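Campaign Yard Signs at Home: Assembly, Cleaning and Storage

Workshop notes for the Sestden township races, revised April 2024

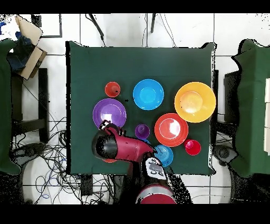
Boglárka Kelemen writes that the signs from the last council race came out of her garage curled at both ends, and asks if they can be flattened or have to be reprinted.

Most can be flattened. Corrugated plastic takes a set when it is stored leaning against a wall, and the set comes out slowly under even weight. Lay the signs on a concrete floor, alternating the direction of the curl, with a sheet of plywood on top and two full paint cans at each end. Leave them for a week in a room at ordinary indoor temperature. Do not use a heat gun. The flutes collapse before the face relaxes, and a collapsed flute will no longer hold a stake. A sign with a sharp crease across the flutes should be kept for parts.

Stakes

The standard H-stake is a welded wire frame with two long legs and two short ones. The short legs go into the sign, the long legs into the ground. Of the 221 signs we took in after the last race, 128 still had usable stakes. The usual faults were a bent leg and a broken weld at the lower crossbar.

A bent leg is straightened cold. Clamp it in a bench vise with the bend just above the jaws, slide a piece of steel pipe over the free end and pull slowly. Hammering work-hardens the wire and it will snap the next time it meets a stone. A broken weld is not worth repairing for a single stake. If you have a dozen, stack them and do them together.

Surface rust comes off with coarse steel wool. Wipe the wire down with a rag and a little machine oil before storage, and wipe the oil off again before the stake touches a printed sign. Oil wicks into the flutes and shows through light colors.

Setting a sign

Push the stake into the ground first, without the sign. Stand on the lower crossbar with one foot, keeping the weight over the center. In soft lawn the legs should go down until the crossbar touches the grass. In hard ground, make pilot holes with a 13-inch length of rebar and a hand sledge, and know where the sprinkler lines run before you start.

Slide the sign on by counting flutes in from each edge so that it sits centered. If it rides loose, pinch the top of each short leg slightly outward with pliers. On the ridge road out past Prustton, where the wind is steady, run one cable tie through the face and around the upper crossbar on each side. Punch the holes with an awl over scrap wood.

Check the township rule on setback from the pavement before placing anything, and ask the owner of the lot. Signs in the right of way are pulled by the road crew and go to the yard on Balogh Street, where they can be collected.

Cleaning

Brush off dry mud first. Then wash with lukewarm water and a few drops of dish soap, using a soft sponge and working along the flutes. Rinse, stand the sign on its edge with the flutes vertical, and let it drain overnight. Water left inside grows a green film that no brush can reach.

Tree sap: cooking oil on a paper towel, five minutes, then soap.
Tape residue: rubbing alcohol, tested on a corner first. Some screen inks soften under it.
Bird droppings: soak with a wet cloth. Scraping takes the ink along.
Acetone and lacquer thinner: do not use on any printed face.

Reusing last cycle's signs

An old date or district number can be covered with a vinyl patch if the face is clean and flat. Cut the patch with rounded corners, as square corners lift. Wet the face with soapy water, float the patch into position and squeegee from the center outward. Several of the Sokuvell district signs were patched this way after the ward lines moved.

Do not cover or trim off the "paid for by" line. If the committee name has changed, ask the county election office what the new line must say before ordering the patches.

Storage

Store signs flat, in stacks of up to 4 dozen, with cardboard between every ten or so. Keep the stack off the floor on two lengths of scrap lumber and away from windows. Stakes go in a separate bin, nested in the same direction, legs down. Write the race, the year and the number of good pairs on a strip of masking tape and put it on the end of the stack that faces the door.

Next update in May, with notes on the large four-by-eight signs and their post footings.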